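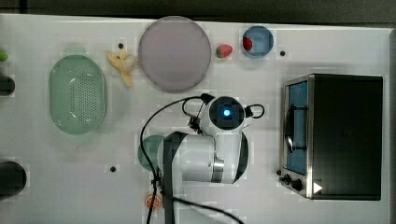 Talleo Table Top Oil, 455 ml
Made by Milau

Talleo is a hard oil for wooden table tops, worktops and shelves inside the house. It goes into the wood and leaves a thin, matt layer on it. You can feel the grain under your hand, and a small scratch can be repaired in the same place without sanding the whole table.

We sell this oil for many years in our shop, and it is the one we use on our own counter.

Choose your colour
Clear — makes the wood a little darker and warmer, as if it was wet.
White — keeps pine and ash light. With oak we advise to try first on the underside.
Smoke — a grey brown tone, for oak only.

How much do you need?
One tin of 455 ml is enough for two thin coats on a dining table for four persons. Old and very dry wood drinks more, especially at the ends of the boards. If you are between two sizes, please take the smaller one and order again, an opened tin does not stay good for ever.

How to use
Sand the wood with fine paper in the direction of the grain and take away all the dust. Stir the tin well from the bottom, do not shake it. Put a little oil on a cotton cloth and rub it in. After 15 minutes wipe away everything that the wood did not take. This step is often forgotten, and then the table stays sticky for weeks.

Let it dry overnight with a window open and repeat. You can put light things on the table the next day, but please wait one week before you wash it or lay a tablecloth on it.

Important: cloths with oil can start to burn by themselves. Put them in water directly after the work, or let them dry flat outdoors.

Daily care
Wipe with a damp cloth and a drop of Ludine Wood Soap. Do not use scouring cream or products with vinegar. Hot pans need a mat under them, also when the oil is fully hard. Once a year, for example in January when the heating makes the air dry, you can give one more thin coat.

Not suitable for
Varnished or painted tops, laminate, garden furniture, floors. For chopping boards please look at Hashemi Board Oil, which has its own page.

Questions from customers
Can I use it over an old wax? No. The wax must first be removed completely, otherwise the oil stays on top.
Does it smell? Yes, for a few days. It is a smell of linseed and a bit of orange peel — most people find it pleasant.
My tin has a skin on the oil. Cut the skin out, do not stir it in. The oil under it is still good.

Delivery
Ready to send in 2 working days. We cannot send oil by air, so islands can take longer.

Page updated 2026-08-19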